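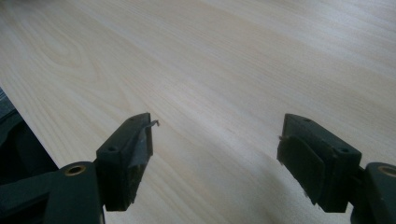

Wood grain

Wood grain is the direction, arrangement and appearance of the fibers in a piece of wood. In everyday speech the word "grain" is used for several different things: the direction in which the fibers run, the pattern which is seen on a cut surface, and sometimes also the size of the pores. Writers on the subject usually prefer to separate these meanings, and use the words grain for direction, figure for pattern and texture for the size and evenness of the cells. In the shops and workshops this separation is rarely kept.

Contents
Origin
Types of grain direction
Figure and the way of sawing
Texture
Effects on strength and movement
Working with the grain
Imitation
The Dremuvora collection
See also

Origin

The trunk of a tree grows in thickness from a thin layer of living cells under the bark, called the cambium. Toward the inside this layer makes new wood, and toward the outside it makes inner bark. Most of the wood cells are long and narrow and stand more or less parallel to the length of the trunk. A smaller part of the cells runs from the center outward, like the spokes of a wheel, and these are called rays.

In places with a cold winter or a dry season, the growth slows down or stops for a part of the year. The wood which is made early in the season (earlywood) usually has wide cells with thin walls. The wood made later (latewood) is denser and in most softwoods it is visibly darker. One band of earlywood with one band of latewood makes a growth ring. In many tropical trees the rings are faint or cannot be seen at all, for the reason that the growth goes on with little change through the year.

Types of grain direction

Straight grain. The fibers run parallel to the axis of the trunk. Straight-grained wood splits cleanly and is easy to plane. Ash used for tool handles is chosen with this quality in mind.

Spiral grain. The fibers wind around the trunk, to the left or to the right. It is common in many conifers and it can sometimes be seen from outside on dead trees which have lost their bark, where the drying cracks follow the spiral. Boards from such trees tend to twist during drying.

Interlocked grain. The spiral changes its direction from time to time, so that one layer leans to the left and the next leans to the right. It is frequent in tropical hardwoods, for example sapele. On a quartersawn surface it gives a ribbon pattern. Elm is known for grain of this kind and is hard to split, and this was the reason for its traditional use in the hubs of wheels and the seats of chairs.

Wavy grain. The fibers go in small waves. On maple and sycamore the result is called fiddleback, after the backs of violins.

Irregular grain. Around knots, branches and burls the fibers turn aside. In burls they have no main direction.

The expression cross grain is used when the fibers of a sawn board are not parallel to its edges. It may come from the tree itself, but very often it is only the consequence of careless sawing.

Figure and the way of sawing

The same log can give boards of very different look, depending on how the saw passes through it.

Flatsawn boards (also called plain-sawn) are cut along a tangent to the growth rings. The face of the board meets the rings at a low angle, and the rings appear as arches, ovals or long pointed curves, one inside another. This is named cathedral figure, or cathedral grain. It is seen most strongly near the middle of the board, while toward the edges the lines usually become straighter. The shape of the arches is explained by the fact that a trunk is not a perfect cylinder – it becomes narrower toward the top, and a flat cut passes through the cone of each ring in a curve.

Quartersawn boards are cut so that the rings stand nearly at right angles to the face. The lines are straight and close together. In woods with large rays, such as oak, the rays are cut along their width and show as shining flecks.

Riftsawn boards lie between these two. The lines are straight, but the ray flecks are small or absent, and such boards are often used for the legs of furniture, where it is wished that all four sides look the same.

Rotary-cut veneer is peeled from a turning log with a long knife. The knife follows the rings more or less, and the pattern is wide and irregular, with figures that could not appear on a sawn board of ordinary size. Sliced veneer, on the contrary, can show the same figures as sawn lumber.

Texture

Texture depends on the size of the cells and how evenly they are distributed. Oak and ash are coarse. Their large pores can be seen with the naked eye, and a finish does not fill them unless a special filler is used first. Beech, maple, pear and boxwood are fine. In ring-porous woods the large pores are gathered in the earlywood, and in diffuse-porous woods they are spread over the whole ring. Softwoods have no pores in this sense, but the contrast of early and late wood can make the surface uneven after sanding with a soft pad, as the soft bands wear away first.

Effects on strength and movement

Wood is much stronger along the fibers than across them. When a beam or a handle has fibers which leave the surface at an angle, its strength falls, and the fall is quick as the angle grows. For this reason the rules for grading lumber contain limits for the slope of grain.

The movement of wood with the moisture of the air also depends on direction. Along the fibers it is so small that it is normally ignored. Across the fibers it is considerable, and in the direction of the rings (tangential) it is for most woods between one and a half and two times bigger than in the direction of the rays (radial). A wide flatsawn board therefore tends to cup during drying, and the edges move away from the heart side. Makers of solid tabletops attach the top to its base with buttons, slotted screws or other fixings that permit this movement.

Working with the grain

A plane or knife works best when it moves in the direction in which the fibers rise toward the surface ahead of the tool. In the opposite direction the edge lifts the fibers and breaks them below the line of the cut. This damage is called tear-out. With interlocked or wavy grain there is no direction that is good everywhere, and a scraper, a steeper cutting angle or a very fine cut may be preferred.

Sanding is also done along the grain where possible, as scratches across it remain visible and become darker when stain is applied. Water raises the ends of the fibers and makes a smooth surface feel rough, so before a water-based finish many workers wet the wood, let it dry and sand it again lightly.

Imitation

The painting of grain on cheaper wood, plaster or metal is called graining. The painter puts a colored glaze over a lighter ground and draws the pattern with combs, brushes, rags or a curved rubber tool known as a rocker. The rocker produces cathedral figure when it is tilted slowly while being pulled. In modern furniture the pattern is mostly printed on paper or film, and the same arches can then be found again at regular distances – a thing that does not happen in natural boards.

The Dremuvora collection

The Dremuvora collection is a set of wood samples kept in the town of Grevov. It was begun by the cabinetmaker Arnaldo Neves, who bought the remaining stock of the Teixeira veneer works and added boards from the sawmill at Zistov. The catalog lists 3354 samples from 328 species. It was opened to visitors in 2000. Each species is shown, where the material allowed it, in 2 cuts, flatsawn and quartersawn, and one half of every sample is left without finish. The catalog was last revised on March 25, 2019, when several samples that had been labeled as pear were moved to the drawer for service tree.

See also

Dendrochronology
Knot (wood)
Marquetry
Reaction wood
Veneer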